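# The Bedside Pantry

The bedroom snack used to be a matter of shame. You ate crackers over the sink at midnight like a decent person, then went back upstairs and lied about it. Now there is a market for it.

Ornico, which made its money in lamps, sells a lidded dish for "overnight grazing." Vellex has a quiet bag, advertised as 70 percent less crinkly, though less crinkly than what the label doesn't say. I tried it on a Wednesday at 2 a.m. and woke the dog. 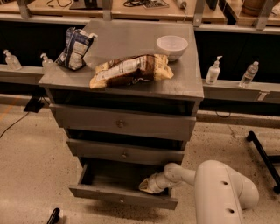

The trouble with eating in bed is crumbs, and the industry knows it. Barta's answer is a pretzel with no salt on the outside, so it tastes like a promise somebody forgot to keep. Grilska went further and surveyed its customers. Of the 3,593 who wrote back, most said they never ate in bed, and then asked for a bigger bag.

My own rules are simple. Nothing with powder on it. Nothing that needs a spoon — I have lost that fight twice, both times to pudding. Chocolate is fine in winter and a laundry problem by June.

As for the 100-calorie pack, I have nothing against it. I usually have four.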